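Druvgate Makers' Hall
Minutes of the Open Day Working Group, December 2020

Present: Antigoni Liapis (chair), workshop lead, membership secretary, building manager, two members from the electronics bench
Apologies: the schools contact

1. Minutes of the last meeting

Accepted with one correction. Under item 4 the cost of the replacement door closer should read $1,036. The invoice has been paid.

2. Matters arising

The Lallillow room now has its second exit sign. The building manager is still waiting for a date for the floor repair by the sink and will ask again. The projector has been returned and works, though the remote is missing.

The leftover name badges from April are in the office cupboard. They can be used again if the old sponsor line is covered with a sticker.

3. Robot demonstration at the open day

The chair introduced the item. The robot arm bench will be the main demonstration in the Lallillow room, with visitors let in by timed ticket. The electronics bench members had the board and blocks set out for a trial run, and the group talked through the session on that basis.

Each session will open with a short talk, then a run of the arm with the blocks, then questions. The first draft had the talk at 15 minutes. The group felt this was too long for families and cut it to five. The full session, with changeover, is 20 minutes.

The workshop lead asked who would be at the controls. Both electronics bench members are trained on the arm and will take turns. A third person is needed to stand at the rope and answer questions from people waiting. The membership secretary offered to do the morning. The afternoon is still open.

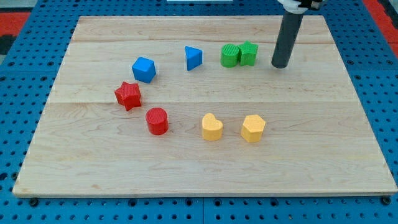
Visitor choice was the longest part of the discussion. The workshop lead would like a visitor to pick the block in each run, so that people can see the arm is not playing back one fixed routine. Calling out a color alone will not do, as there are two blocks in each color. The visitor will need to give color and shape together, for example "green star" or "red star", and the operator will repeat it back before starting. The yellow heart and the yellow hexagon were agreed as the pair for the opening run. The front part of the board, which is bare wood, will be kept clear for setting blocks down.

One member suggested a printed card with outlines of the shapes for younger children and for visitors who do not speak much English. Agreed. The cards are to be half-letter size and laminated.

The chair asked what happens if a block is dropped. The operator will stop the arm, put the block back by hand, and start again. Visitors are not to reach over the rope to pick anything up. This will be said in the opening talk and also printed on the sign.

It was asked whether the sorting program should be shown as well. The electronics bench members would like to, but it has not been run in front of people yet. Left for them to decide after the full rehearsal.

4. Space and safety

The building manager went over the layout. The rope line stays where it was for the April open day. The stop button is to be within reach of the operator at all times, and the person at the rope should also know where it is. A strip of tape will mark a wheelchair space at the front – this was missed last time and there were two complaints.

Extension cords will run along the back wall under covers. The Stöckli cabinet needs to move to the hallway before setup, and two people are needed to lift it.

5. Visitor numbers and tickets

The membership secretary reported that 1,216 people came through the building at the last open day, counted at the front door. No separate count was taken for the Lallillow room. Timed tickets will give us that figure this time. Tickets are free and will be handed out at the front desk on the day, with no advance booking.

6. Budget

The open day budget stands at $2,335. The group approved spending from it on laminating, tape, cord covers and the printed sign. Duvetti has offered folding chairs on loan at no charge if we collect and return them. Accepted, and the chair will write to thank them.

7. Any other business

The front desk would like a one-page sheet on the robot bench so they can answer simple questions. The workshop lead will write it.

A member asked if photos may be taken during sessions. Yes, without flash.

Actions

Chair: letter to Duvetti; find an afternoon helper for the rope
Workshop lead: shape cards, sign wording, front desk sheet
Building manager: floor repair date, tape, cord covers, cabinet move
Membership secretary: tickets, stickers for badges
Electronics bench: full rehearsal with timing, decision on the sorting program

Next meeting to be held after the rehearsal, in the Lallillow room.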